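Chapter 3
Color Before Chemistry: How Words for Paint Shape What We See

I grew up over a hardware store, and my first job was shelving paint. I was terrible at it. My boss, Darcy Lemieux, would hand me a card with four whites on it and ask which one the customer had brought back, and I'd stare until my eyes watered. They were all white! After one winter of this I could tell them apart from across the counter, and I've wondered ever since what had changed. Was it my eyes, or was it the fact that I now had a name for each one?

That's the question this chapter chews on. In Chapter 2 we looked at the eye itself (rods, cones, the whole wet business of it), and you may want to keep that diagram of the retina handy. Now we move up into the brain and out into the world, where people talk, argue and buy curtains.

Let's start with something ordinary. Think of a maple board. Ask a friend what color it is and you might hear tan, blond, honey, yellow, or just "wood." Your friend isn't being lazy with that last one. We use the names of things as color names all the time, and orange, rose and olive all got their start that way. 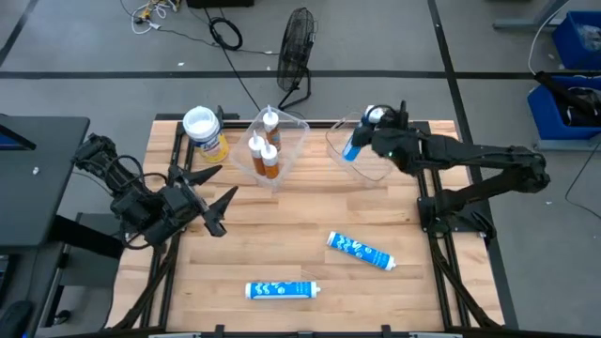
Why do we need color words if we can already see the colors?

We need them so we can talk about a color when it isn't in front of us. Two people standing at the same fence can point. As soon as one of them goes home and picks up the phone, pointing is no use, and they're stuck with whatever words they share.

I like to run a small exercise on the first day of this unit, and I'd love for you to try it before you read on. Take a strip of paint chips that runs from blue to green. Draw a line where you think blue stops. Then hand a fresh copy of the strip to somebody else and don't let them see yours. The first time I did this was one February with a class of 34, and the lines landed all over the place (two students nearly came to blows over a teal). My colleague Ayman Mansour did it with his own students, in two languages, and came back with a stack of strips we spent a whole lunch spreading out on the floor.

Some languages use a single everyday word for what English splits into blue and green. Others split blue itself in two, a light one and a dark one, and treat them as separately as we treat red and pink. Speakers of all these languages have the same kind of eyes. What differs is where the lines get drawn, and how quickly a person can sort colors that fall on either side of one.

White is the trickiest of the lot, and it's my favorite. We learn the word early and we think we know exactly what it means, and then we go and use it for milk, teeth, wine, paper and snow at dusk.
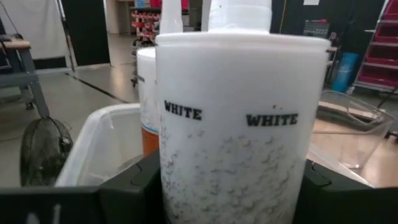

Put those things side by side and they hardly match at all. White wine is yellow. Snow at dusk is quite blue if you look at it through a cardboard tube, which blocks out everything around it. Your brain corrects for the light, the word does the rest, and you walk home through blue snow thinking it's white. We'll come back to that correction in Section 3.2, where it gets a proper name, color constancy, and a few experiments you can do with a desk lamp and a colored folder.

Before you go on, write down every word you'd use for the wall nearest you. Keep the list. You'll need it for the first set of problems.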